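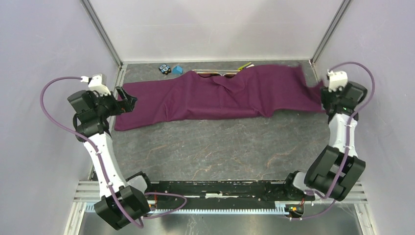 A comment under the first part of this build asked why the arms get to practise on a bit of cloth when the plan was always to sort small tools, and whether that stage could be skipped. It can, but you will meet the same faults later with sharper things in the fingers.

Posted 6 July 2018 by the Hetwood workshop

Search this site Go

This part covers cable slack, finger set-up and the first two exercises for the Junura pair. It assumes both arms are bolted to the rail and answer to the controller. If they don't, go back to the wiring page first.

Before you start

Switch off at the wall. Wipe the rack with a dry rag and look along the teeth for swarf. Ours had some near the right-hand end, left over from drilling.

You will need a piece of plain cloth, a 3 mm hex key, cable ties and a few small things you don't mind dropping.

1. Set the cable slack

Leave 600 mm of free cable between the gripper bracket and the first tie on each arm. Purple cable is what we had on the reel, and it shows up well against the white links. Move the arm by hand through its full reach and watch the loop. It should swing out to the side and never pass between the fingers. Don't tie it at the shoulder joint until you have done this on both arms.

2. Set the fingers

Close the gripper with the power off and check that the tips meet. If one sits ahead of the other, slacken the two screws behind the finger, push it square and tighten again. Set the closing force to 8 in the Yorath settings page. Lower than that and cloth slips out. Scuffed fingers are fine as long as the inside faces are flat.

3. Lift a corner

Spread the cloth between the arms and leave a few wrinkles in it. Put some odds and ends along the far edge. We used a pen, a blue block and a pair of glasses.

Have one arm pinch a corner and lift it while the other waits just above the opposite end. Stop there and check the grip. Then bring the second arm down. If the fingers scrape the floor, raise the lowest height a little at a time.

Do this until you stop needing to hover over the stop button. It took us a Friday evening.

4. Move on to tweezers

Lay the cloth flat as a work surface and put the tray on it. Start with the tweezers out on the cloth and the tray clear. Tweezers lying across each other are harder to pick up, so spread them out for your first go. Approach from the side, grip across both arms of the tweezers and lift straight up. 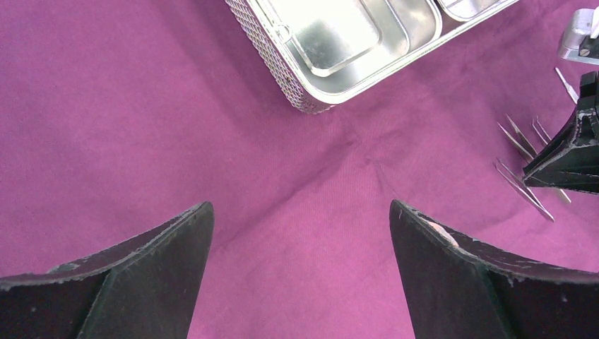
Saving your positions

Save each pose under its own name in the Plosen file. Ours had reached 164 lines before we split it into one file per arm, and it should have been split sooner. Keep a copy off the machine.

If an arm loses its place after a restart, send it to the end stop on the rail and load the poses again. Don't edit the numbers by hand.

The next part deals with the tray compartments.

Page last updated the same week, to correct the hex key size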